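Lalthorpe Home & Garden Forum > Indoors > Storage and sorting

Thread: How long do you keep household paperwork?

kettleandstairs
Clearing out the box room and I've found bank statements going back 18 years, plus every gas bill from our old house in Clorkosley. My husband says keep the lot. I say shred it. What do other people do? We're both employed, no business, one car.

pennywort
Payslips and P60s I keep a few years. Utility bills go once the next one turns up and the figures look right. Anything to do with buying the house stays for as long as you own it.

Duygu Sönmez
I'd keep more than that. When we sold up in April the buyer's solicitor wanted the window certificate and the boiler installation paper, and I had both in a folder. My brother had thrown his out and had to pay for copies. Old gas bills, yes, shred them.

grumbleweed2331
Scan everything and bin the paper. I did 800 sheets over one winter and haven't missed any of it.

pennywort
Not birth certificates or the will, I hope. A scan of a will is no good to your executors.

grumbleweed2331
Fine, apart from those. I still think people hang on to paper out of habit.

kettleandstairs
Scanning that much would finish me off. What do you keep it in? We have a lever arch file that won't shut and a carrier bag.

Duygu Sönmez
Small white drawers, four of them, flat on top so the post can sit there until I deal with it. I go by how often I need things, with the daily stuff highest.
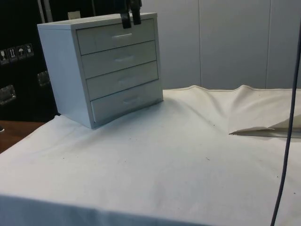

My order, from the top down:

1. Top drawer: anything waiting for an answer or a payment. Emptied on the first of the month.

2. Second drawer: this year's bank, council tax and insurance. Last year's moves out when the new policy comes.

3. Third drawer: car, appliances, guarantees. Staple the receipt to the guarantee or you'll never match them up again.

4. Bottom drawer: house papers, wills, certificates. Hardly ever opened.

tobyfromthehill
Wills in an ordinary drawer? Ours are in a fireproof box from Kaplan. Heavy, and it cost more than I wanted to pay, but I sleep better.

Duygu Sönmez
The solicitor has the signed ones — mine are copies. I should have said.

kettleandstairs
Update: 3 sacks shredded. He has kept the Clorkosley gas bills.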